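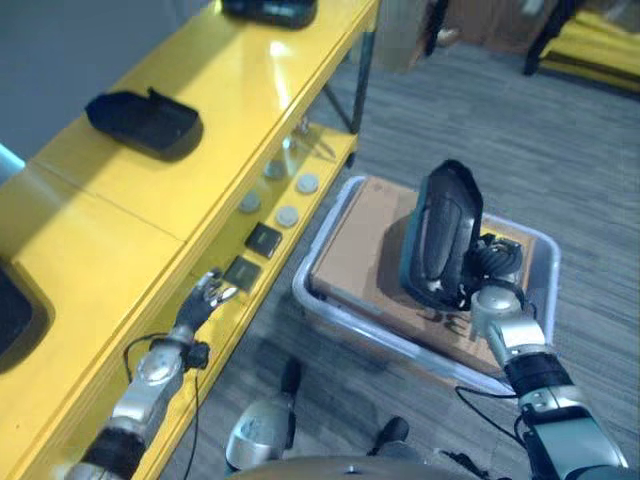 Fig. 5. Yellow unit with black trays on top, gray discs and black squares on the lower shelf; bin and cardboard box alongside.

Section 3: Loading your Zakwood shelving unit

By now the unit should be standing where you want it, so take a breath and enjoy the nice part - filling it up!

1. Set the trays along the top, leaving a little space between them so you can get your fingers around the rims.

2. Lay small, flat parts on the lower shelf. Rows are easiest to check at a glance, but arrange them however suits you.

3. Stand your bin on the floor beside the unit. A cardboard box can go straight inside it.

Note: The top holds up to 18 pounds, spread evenly over both panels.
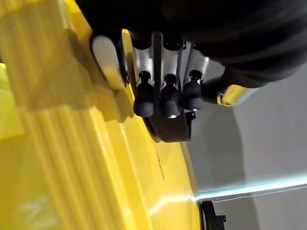 Fig. 6. Raised ribs and smooth, curved rim, close up.

4. Wipe ribbed yellow plastic with a soft, damp cloth, following the ribs, and finish with the rim.

CAUTION: Please don't use scouring pads - they dull the gloss, and we can't polish it back for you.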